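Section 4: Setting Up a Wall Row for Boxes and Soft Goods

This section covers placing boxed and loose items in a single row along a wall, using the Mendum floor strip and the Fledberg upright rod. Read it through once before you start. Assembly of the rod is covered in Section 3 and is not repeated here.

4.1 Before you begin

Pick a stretch of wall with no heating vent in it. A pale wall shows scuffs, so wipe the backs of the boxes first with a dry cloth. If the wall is next to a window with blinds, check that the blinds can be raised and lowered all the way with the row in place.

Boxes do not have to match. The row works with mixed sizes as long as each box can stand on its own with the lid shut.
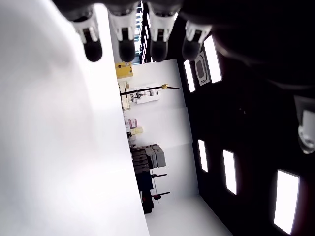 Page 56

4.2 Placing the boxes

1. Lay the floor strip against the baseboard, smooth side up. Press it down along its full length.

2. Set the heaviest box at the end of the strip nearest the window. Push it back until it touches the wall.

3. Add the other boxes one at a time. Leave a finger's width between neighbors so that each one can be lifted out without dragging the next.

4. Put small boxes toward the far end. Small cartons may be stacked two high if the lower one is full. Do not stack on a half-empty carton.

5. Turn any printed side outward. If a box has no printing, write the contents on a label and place it at the upper left corner.

6. Loose shelf parts can stand in the row between two boxes. Keep the long edges flat to the wall.

Note: The strip is rated for 40 pounds per section. Weigh full boxes on a bathroom scale if you are not sure.

Caution: Do not rest the rod across the tops of open boxes. It can roll and bend the flaps. Tighten the end knob by hand only - pliers will strip the thread.

4.3 Checking the row against the wall

Run your palm along the wall above the boxes. The surface should feel smooth, with no grit or raised paint. Grit behind a box will leave a mark the first time the box is moved.

If the wall was painted in the last month, wait. Fresh paint can feel hard and still stick to cardboard. Harvey Gosselin, who wrote the first edition of this guide, set the waiting time at four weeks and it has been kept.

Matte paint marks more easily than satin. On matte walls, fit the clear backing sheet (part 1000) before you replace the boxes. The sheet has a film on one side. Peel the film slowly from a top corner and smooth the sheet down with a folded towel.
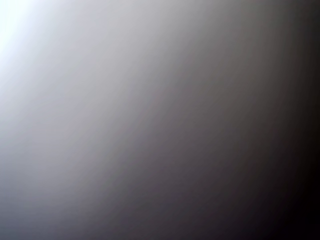

Can I trim the backing sheet to fit a shorter wall?
Use sharp scissors and cut from the bottom edge only. The top edge has the adhesive border and will lift if it is cut.

4.4 Soft goods and plush items

Furry and plush items go in last. They fill gaps well but pick up dust and tape residue, so keep them out of the area until the strip and sheet are down.

1. Shake the item out away from the row.

2. Check the pile for bits of tape, staples and cardboard. Remove them by hand.

3. Lift the item from underneath with your fingers spread. Long fibers pull out if the item is picked up by a pinch of fur.

4. Set it down on a clean, flat surface and let it settle before moving it to its place.

Light colors such as lavender, cream and pale gray show dirt first. Store these in the Aler cotton bag if they will stay in the row for more than a season.
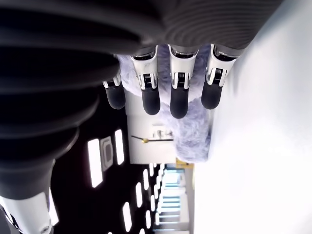

The bag should be closed loosely, with the drawstring tied in a bow. A tight bag flattens the pile and the creases can take days to come out. If the pile is already flat, brush it with a soft, dry brush in the direction it grows, then once lightly against it. Do not use steam on faux fur.

Note: Bags from before January have a zipper in place of the drawstring. Leave the zipper open by two inches.

4.5 Rechecking

Look over the row after the first week. Boxes on carpet may lean forward as the carpet packs down. Slide a folded card under the front edge until the box stands straight.

Replacement strips and sheets are listed in Section 7. Corrections to this section go to Leobardo Cortés at the Assunção parts desk.

Section 4 revised June 15, 2020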